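Why Do Clothes Crease?

Fabric Facts for Curious Kids
Written by Kendra MacDonald

Take a cotton shirt, scrunch it into a ball and leave it at the bottom of your school bag. When you pull it out, it will be covered in lines. Do the same with a woolly jumper and it will come out looking much better. To find out why, you need to know what cloth is made of.

Cloth starts with fibres

A fibre is a very thin strand, a bit like a hair. Cotton fibres grow on the seeds of the cotton plant, inside a case called a boll. When the boll is ripe it splits open and the fluffy white fibres puff out. Each one is only a few centimetres long.

One fibre is easy to break. If you twist lots of them together they grip each other and make yarn. Twisting fibres into yarn is called spinning. People used to do it by hand with a stick called a spindle, and now most of it is done by machines in a mill.

Woven or knitted?

Yarn can be turned into cloth in two main ways.

Weaving uses two sets of yarn. One set runs up and down and the other goes over and under it, from side to side. Bedsheets and tea towels are usually woven. Woven cloth doesn't stretch very much. 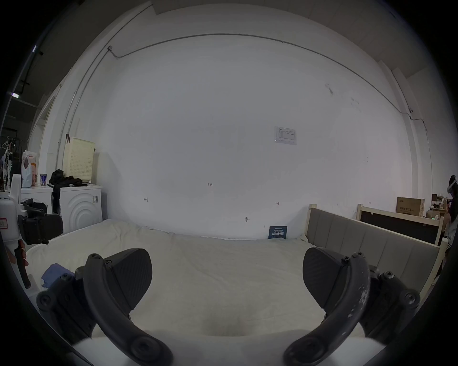 A white sheet on a mattress. It has a few soft wrinkles.

Knitting makes rows of loops, and each loop is pulled through the one before. Jumpers and socks are knitted, and so are most T-shirts, though the loops in a T-shirt are so small that you may need a magnifying glass to see them. Loops can open out and close up again, so knitted cloth is stretchy.

What happens in a crease

Cotton is made mostly of a material called cellulose, which is found in all plants. Cellulose is built from long chains of tiny parts called molecules. The chains lie next to each other and are held together by weak links.

When you fold or squash cotton, the fibres bend. Some of the weak links break, and new ones form while the fibre is in its bent shape. The new links hold the bend in place, and you see a crease.
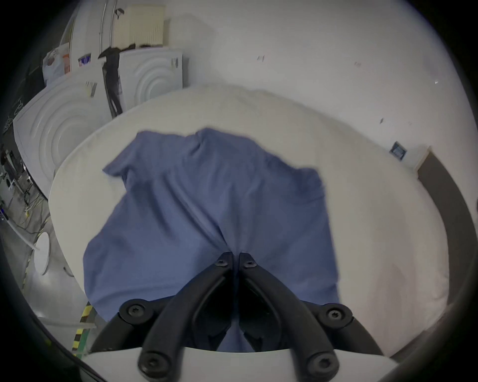
Folds and creases in blue cloth on a round table.

Water makes this happen more easily. It gets in between the chains and loosens the links, so the chains can slide about. As the water dries out, the links form again in whatever shape the cloth is lying in. A wet shirt left in a heap will dry crumpled. If you pull it flat and hang it up straight away, it will dry with fewer lines.

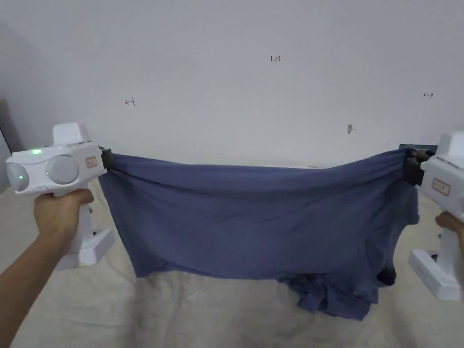
Wool is different. Wool fibres come from sheep and have a natural wave in them called crimp - they act a little like springs. After you squash wool, it tends to bounce back. Polyester is made in factories and takes in very little water, so it doesn't crease as much as cotton either.

How does an iron work?

An iron uses heat, pressure and often steam. The heat and steam loosen the links in the fibres. The weight of the iron pushes the cloth flat, and when it cools and dries the links form again in the flat shape. Irons get very hot, so only use one with an adult.

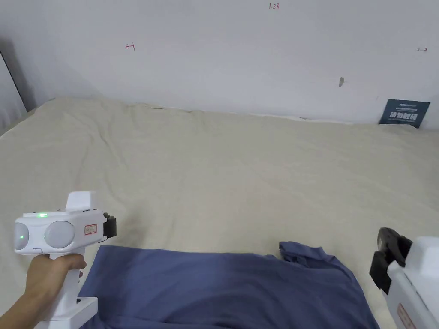
A navy T-shirt spread out on a beige sheet. Most of it is smooth, but there is a small fold near one sleeve.

Try it yourself

You will need 2 old cotton hankies and some water.

Wet one hanky and squeeze it out. Keep the other one dry. Scrunch each hanky into a ball, put a rubber band around it and leave both overnight in a warm spot. Take the bands off in the morning and open them out. Which one has more creases?

Words to know

Boll: the seed case of a cotton plant
Cellulose: a material found in all plants
Crimp: the natural wave in wool
Fibre: a very thin strand
Yarn: fibres twisted together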